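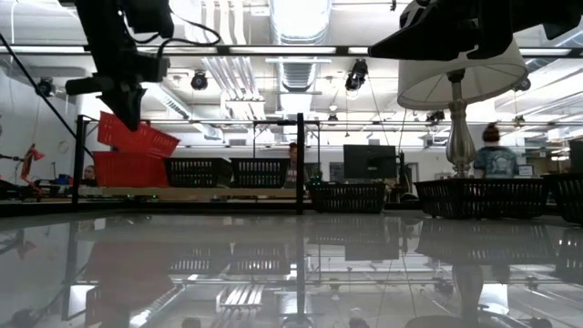
*Red baskets, black baskets, and the lamp with the white shade.*

## Baskets, baskets, baskets

If you were in the workshop in October you'll have heard me going on about the storage, so I'm happy to report that we now have proper baskets! They're plastic with slots in the sides, they come in red and black, and I like them far more than a grown person should like a basket.

The system is simple enough that I could explain it to Fidel Salinas over the phone. Red is for things that need a decision (mystery screws, cables with one end missing, that bag of knobs from the old Barkberg cabinets). Black is for things that already have a home and are on their way back to it. If you're holding something and can't decide which color it belongs in, it's red. Don't stand there thinking about it for ten minutes like I did with the furniture pads.

I did try labels first. I printed 77 of them one evening and 34 had dropped off by the time I came back from a long weekend, so I've given up on labels and gone with color.
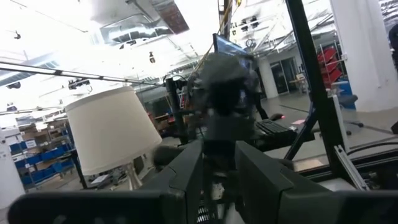 Now, the lamp. Brenda Medina spotted it at Domínguez, the secondhand place behind the bakery, and talked them down to six dollars plus a jar of her pickled carrots. We had a long back and forth about whether a big drum shade belongs in a workshop at all. I was against it - too much like a hotel room - and I've come around completely. It's so much kinder on the eyes than the overhead lights when you're sorting small stuff after dinner, and it makes the place feel a bit more like somewhere you'd want to stay and finish the job.

Two requests, though. Please lift it by the base and leave the shade alone, and please don't put it down right on the front edge of the table. If the bulb goes, spares are in the Volstead tin next to the kettle.

One more thing on the baskets. The small ones go back in a row along the rear of the table at the end of the day, side by side, so whoever comes in the next morning can see straight into them. The red ones get gone through every other week, and I'll be pretty ruthless about it. If there's something in there you want to keep, write your name on a bit of tape and stick it on before noon.

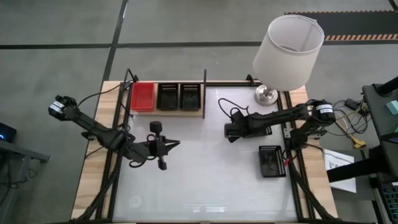 ## Still looking for

- A shallow tray for pencils and rulers. Anything about the length of a forearm would do.
- The lid to the big Fustis box. It was on the windowsill and then it wasn't.
- A second lamp, if Brenda is willing to part with more carrots.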